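FOR IMMEDIATE RELEASE

23 November 2025

Endville's Trorico opens a walk-in mending room, and yes, you can bring the coat

Hi, I'm Amancay Navarrete, and I run Trorico, the little alterations and mending shop on the corner of Somogyi Street in Endville. I've never written a press release before. My sister-in-law told me they're supposed to be in the third person and have a quote from me in the second paragraph, but it felt silly to quote myself, so you're getting me the whole way through. Editors, please cut whatever you like.

The news is that we're opening a mending room. It's the space behind the shop that used to hold our fabric bolts, and it has tables, good lamps, eight sewing machines, an ironing corner and a wall of thread that I'm a bit too proud of. Anybody can come in, sit down and fix their own clothes, with one of us close by to help. We've named it Fledeo, which was the name of my grandmother's goat. She spelled it two different ways, so I picked the one that fit on the sign.

Why do it at all? Well, I've been taking in pants and replacing zippers in this town for 11 years, and the conversation at the counter hardly ever changes. Somebody puts a sweater down, pokes a finger through the elbow and says they feel bad asking because it's probably something they could do themselves. And they're right! A hole in an elbow is a very learnable thing. But they don't have the needle, or they don't have yarn that comes close, or they tried once from a video and got a lump like a walnut. So the sweater goes back in the closet for two winters and then it goes in a bag.

I love fixing people's sweaters and I'll keep doing it. I'd just like more of them to get fixed than I have hands for.

How the room works

You come in through the shop and hang up your coat (unless it's the coat you're mending). A table place costs $8 for an afternoon, and that covers the machine, thread, needles, pins, chalk, the iron and any scraps you want out of the patch bins. Kids who come with a grown-up sit for free. If you'd like to come a lot, there's a $20 pass that's good for all of November, or whatever's left of it when you buy it, and we'll do the same thing for the months after that. I know the November pass is a bit of a strange deal this late. Ask me at the counter and I'll carry your unused days over.

You don't have to know anything. You don't have to book either, though if you're bringing more than three friends please call the shop first so I can clear the long table. We'll show you how to thread the machine, and then we'll show you again, because everyone forgets the bit with the lever. I forgot it myself in front of a customer last spring.

There are a few things we can't do in the room. Leather needs a heavier machine than any of ours. Wedding dresses stay with me at the front, please, for the sake of my nerves and yours. And anything that comes in needs to be washed first, including the dog's bed. Especially the dog's bed. 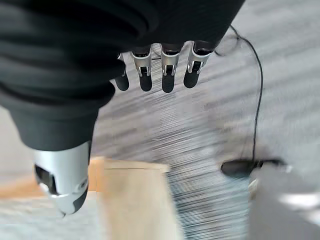 The other question I've been getting is what's worth mending, and I have opinions. Linings, always. People will give up on a perfectly good wool coat over a torn lining, and it's one long seam and a bit of patience. Pockets, too. A pocket with a hole in it is ten minutes of work, and you stop losing your keys into the hem. Jeans are worth it if you catch them while the denim is thin and before it lets go completely – hold them up to a window and if you can see daylight at the knee, come see us that week.

Socks I go back and forth on. A hand-knit sock, sure, darn it and darn it again. A sock from a pack of twelve, I'll teach you if you want the practice, but I won't think less of you if you turn it into a dust rag. Stretchy gym clothes are harder than they look, and I'd save those for your third or fourth visit. T-shirts with a tiny hole near the belly button (everybody has one, it's where your jeans button rubs against the counter) take a few stitches from the inside and a dot of iron-on backing.

I should say something about visible mending, since the young people who come in ask for it more than anything. That's where you use a bright thread or a patch that doesn't match and let the repair show. I was a snob about it for years. I was trained to make a repair disappear, and my teacher would hold my work up to the lamp and make a little clicking noise if she could find it. Then a high school girl brought in her grandfather's work shirt with both cuffs worn to strings, and she wanted them bound in orange. Orange! I did it, grumbling, and it was the best-looking shirt that left the shop all year. So we'll teach both ways, the sneaky kind and the loud kind.

What it cost us

I promised myself I'd be open about money. Getting the room ready cost $2975, which went on wiring, lamps and having the older machines serviced. We paid for it with the jar by the register, a rummage sale in the parking lot, and what the shop could spare over the summer. The thread wall came from a tailor two towns over who was retiring and sold me the lot for the price of my hauling it away, plus a pie. It took three trips in a hatchback and I was finding spools under the seats for weeks.

We aren't trying to get rich from the table fees. If they pay for the lights and the needles, I'm happy, and if there's anything over I'd like a second overlocker, since the one we have is moody and jams when it rains.

First classes

On top of the open afternoons we're running a handful of short evening classes, kept small so people can get at a machine. The first one is Hems, which sounds dull and is the most useful thing I know. You bring one pair of pants that's too long and leave with a pair that isn't. After that comes Zippers, then Darning, and then one I'm calling Everything Wrong With This Coat, where you bring the coat and we start at the collar and keep going until it's time to lock up.

Classes are $20 each with materials included. I've set aside two places in every class for people who can't manage the fee, and you don't have to explain yourself to get one. Just tell whoever's at the counter that you'd like a saved seat.

Things we could use

If you've got buttons in a tin somewhere, we'd love them, especially sets of four or more. Zippers too, even used ones, as long as the teeth still meet. Cotton sheets that have gone soft make wonderful practice fabric. What we don't need is any more sewing machines, as kind as the offers have been. I have two in my bathtub at home right now and my husband has asked, politely, when he might shower again.

And if you sew well and you're a patient sort of person, come talk to me. I'm looking for a couple of paid helpers for the busy afternoons. You don't need a certificate. You need to be able to watch somebody sew a pocket shut and tell them nicely.

For the press

If you write for a paper or a local newsletter and want to stop in, please do, and bring something to mend. I'll happily talk while I work but I'm not much good sitting in a chair with my hands in my lap. Mid-morning is best, before the lunch crowd comes to pick up their hems. The shop phone gets answered by whoever's closest, so leave your name clearly and ask for Amancay.

Trorico is a family-run alterations and mending shop in Endville. Fledeo, the mending room, is at the back of the shop on Somogyi Street. The entrance is step-free from the parking lot side, and there's a bell by that door if you'd like a hand carrying things in.

ENDS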